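Workshop Tips: Teaching a Little Rover to Follow a Farm Track

Several of you wrote in after the August page asking how we get our path-following software to behave once it leaves the garage, so I've gathered up what has worked for us at Ullthorpe. Some of it is plain housekeeping, and I make no apology for that! A clean shelf and a labeled folder have saved me more evenings than any clever piece of code.

Start with the folder. Give every drive its own, and put a short text file in it with the software version, the tire pressures and a word on the weather. Henk Dewulf writes his on a paper pad first and types it up over supper, which is fine too, as long as it gets typed.

Next, go through the pictures by hand before you let Parri (our labeling tool) anywhere near them. I know it's tempting to press the button and go make coffee. But twenty minutes of looking tells you what the planner is going to be up against, and you'll label better for it.
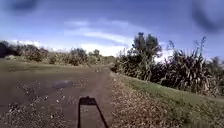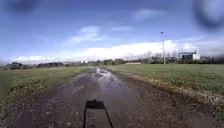
Plenty of sky and plenty of dirt in all four.

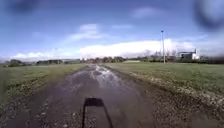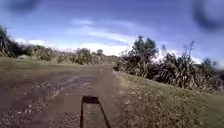 Now, puddles. Our first set of labels had only "path" and "not path," and the planner treated standing water as a wall. Meenakshi Sastry talked me into a third label, "path, but slow down," and I wish I'd listened to her a whole season sooner. Draw it generously. If you find yourself zooming in to trace every little finger of water, stop and have a cookie, because the planner works on a coarse grid and will throw all that effort away.

Mask off whatever part of the machine your camera can see. Make the mask once, save it beside the camera settings, and make it again any time you loosen a bolt. A shadow is a different matter, as it moves with the sun, so leave it unmasked and label the ground under it as ordinary ground. Nandini Shetty keeps a set of 70 shadow pictures just for testing this, and every new version has to get through them before it goes outside.

Crop off the upper part of the picture before training. Clouds do nothing for steering, and the files get smaller. While you're at it, wipe the camera cover with a soft cloth and a drop of dish soap in warm water, and never use the rag that's been on the chain. Dust it first or you'll grind the grit right in.

Grass edges that fade into the dirt are the hardest thing to label, and two people will never put the line in the same spot. We let ours disagree. Emiliano Insaurralde and I each label the same 30 pictures, and wherever our lines part company the software is told to be unsure and keep toward the middle.

Our whole collection is 2109 pictures, with 581 held back for testing. Split yours by drive and keep neighboring pictures together, or you'll be grading the software on things it has practically memorized.

One more for the bench: keep the Sindix battery charger off the shelf where you keep the backup drives. Mine ran warm all winter and I didn't care for it. Jayanthi Raju has hers on a ceramic tile by the window, and I've copied her.

Next time, speed limits on turns, and how to read a Trultis log without getting a headache.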